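# Lonberg Opens a Packing Table for People Who Own Too Many Small Boxes

*Wisau workshop asks visitors to bring a drawer's worth of clutter and leave with one bin*
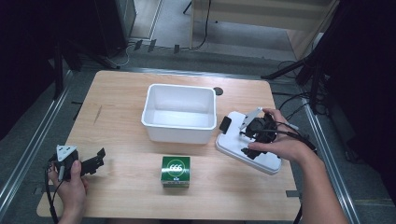 *One table, one white bin and one small green box marked "666" at the Wisau packing room.*

**WISAU, October** — Lonberg, the household storage shop on Escobedo Street, will open its packing room to the public this month for a program of evening sessions on a subject most people would pay to avoid: putting small things into a bigger thing and knowing where they are afterward.

The program is called Juvum. The name has no meaning in any language the shop has been able to check, and it was chosen after the more sensible names had all been taken by companies selling mattresses.

Each session lasts from 6:30 to 8:00 in the evening. Guests get a stretch of clear tabletop, a white plastic bin and a chair they will be asked not to use until the halfway point. They bring the contents of one drawer. The shop recommends the drawer in the kitchen that no longer closes, though bathroom drawers are welcome and desk drawers will be treated with sympathy.

"People come in here to buy a bigger bin," said Theerawat Sitthichai, who runs the Juvum sessions. "I've sold plenty of bigger bins. Then they come back for the next size up, and at some point you're selling somebody a shed."

The method was worked out over the spring and is printed on a single card, which guests may keep and, the shop assumes, put in a drawer. Everything comes out first. The bin stays empty while each item is placed on the table and named out loud. Anything its owner can't name goes to the far end. Small boxes are opened before they are packed, a rule brought in after an early guest neatly stored 11 of them and later found that nine held only instructions.

Boxes then go in upright, printed side up, with the tallest along the back wall of the bin. Loose items follow. Batteries get a bag. Rubber bands get thrown out, and guests who object may take the matter up with Sitthichai, who has heard it before.

Only one layer is allowed. This is the part of the evening that causes trouble.

"There's always a second layer in people's hearts," Sitthichai said. "They look at the top of the bin and see all that air. But whatever is on the bottom, you're going to buy again. I have bought the same cough drops four times."

Trial sessions over the summer drew 229 guests, who put 3,851 objects on the tables between them. Of those, 1,783 went home in bins. The rest were given away, thrown out or, in the case of one very large collection of soy sauce packets, moved to a guest's office. Lonberg kept the tally because the subject of the sessions is, after all, what people own, and because somebody had to settle an argument over whether a pen and its cap are one object. They are one object.

The room itself has been kept plain. The tables have a light wood-grain top, which shows up a stray paper clip nicely. There are no shelves on display and no samples to admire on the way past. Earlier plans had a wall of labeled jars, but trial guests spent so long looking at the jars that several never got as far as their own batteries.

Bins used in the sessions are the shop's ordinary white rectangular ones, without lids. Lids can be bought separately at the counter. Sitthichai would prefer that guests wait a month first, on the theory that a bin with a lid is a bin with something on top of it.

Juvum sessions are open to anyone aged 11 or over. Couples may share a table but are given separate bins, a policy that dates from the second week of the trials and will not be discussed further. Children under 11 may watch, and have so far shown a stern attitude toward their parents' charging cables.

**Taking part**

- Sessions run in the evening throughout October, with doors at 6:15.
- Bring one drawer's contents in a bag. Please leave the drawer at home — the room has had drawers in it and they take up a great deal of space.
- The bin is included and goes home with you.
- No food, perfume samples or anything that leaks.
- Places can be booked at the Lonberg counter or by phone during shop hours.

**About Lonberg**

Lonberg sells bins, trays, hooks and drawer dividers from its shop in Wisau. It also repairs step stools. The Juvum program is its first attempt at selling people less, and the shop will see how that goes before trying it with the hooks.

**Press contact:** Theerawat Sitthichai, Lonberg, Escobedo Street, Wisau. Reporters who wish to attend are asked to bring a drawer's worth like everybody else.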